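Section 2: What to buy before you set up a cell

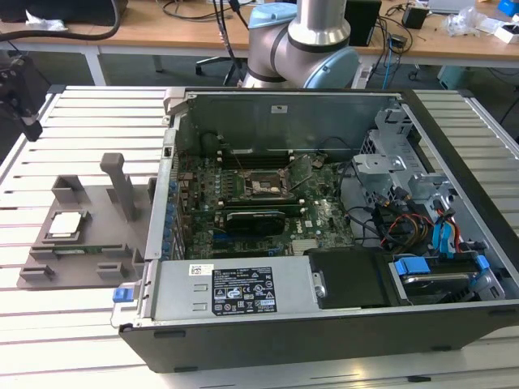
2.1 Before you spend anything

I've planned a few of these cells at Drallwood now, and I still start with a pencil and a list. Robot quotes are easy to get. The bits around the robot are what eat the money, so price those first.

1. Pick one job and stick to it. Ours is putting a processor into an open desktop tower lying on its side. "Computer repair" is far too big to budget for!

2. Measure your largest case with the side panel off, then work out the reach you need to the far edge of it (and back to wherever the parts sit). Send both numbers to the supplier.

3. Choose the table. I like slotted aluminium, as you can bolt things down and shift them later without drilling. Get one bigger than you think you need. The case, the parts fixture and the arm all want their own patch.

4. Budget for printed fixtures. A pocket for the processor with raised walls round it is a cheap thing to print, but you'll go through a few versions. I put down 300 for filament and spares and was glad of it.

Note: order 2 of any fixture you rely on. Ratih Govindasamy in purchasing talked me into this and I've stopped arguing.

5. Add scrap machines to the list. Old office towers are fine. Try to get them all the same model, or you'll be teaching positions all over again.

Caution: leave some money for spare motherboards. Socket pins bend very easily, and a bent one can finish a board.

2.2 Things I forgot the first time

6. Cable ties, clips and trunking. Arm cables need slack to move, and they need to stay off the work.

7. A second desk behind the table for power adapters and boxes (any old desk will do).

8. Delivery. Doltstead charged us 114 for the table alone, so ask before you sign.

Caution: unplug every tower and remove it from the mains before it goes on the table. Don't open the power supply, even on a scrap one.

Once the list is priced, copy the totals into the planning sheet in Section 3 and get it to purchasing by February.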